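On the Keeping Quality of Roasted Chickpeas

Notes from the Cerkus pantry, June

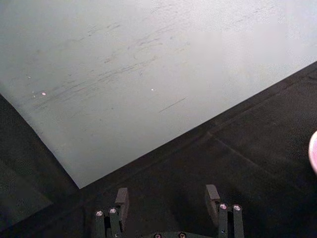

How long do roasted chickpeas stay crisp after the bag has been opened?

In my kitchen they hold for 4 days in a jar with a tight lid. After that they soften, although the flavor remains acceptable for salads and soups.

Readers of this blog have asked for a fuller account of the snack foods I buy by the case, and I have decided to begin with chickpeas. I purchased three varieties for this review: the sea salt and the smoked paprika from Prisivham, and the plain unsalted from Gamage. All were stored in the same cupboard, away from the stove.

The Prisivham sea salt is the most even of the three. The pieces are small and dry, and the salt is fine enough to cling to them. The smoked paprika is less successful. The seasoning collects at the bottom of the bag, so the first servings are mild and the last are very strong. Shaking the bag before opening it improves matters a little.

The Gamage product is intended for cooks who wish to season their own. I warmed one cup in a dry pan and added olive oil, cumin and a small amount of brown sugar. The sugar must go in at the end, as it burns quickly. My colleague Sewwandi Jayasinghe prefers curry leaves and mustard seed, and her version was finished before mine at the office lunch.

With regard to price, a case of Gamage cost me 41 dollars with delivery. The Stondo market carries single bags of both brands, though the paprika is often out of stock, and the shelf is usually refilled after 3:00 in the afternoon.

Persons who find the larger brands too hard on the teeth may wish to try the chickpeas in yogurt with chopped cucumber, left to stand for ten minutes. The outside softens while the center keeps some bite.

Roasted fava beans will be reviewed next. Two bags have been ordered, one with chili and one with lime.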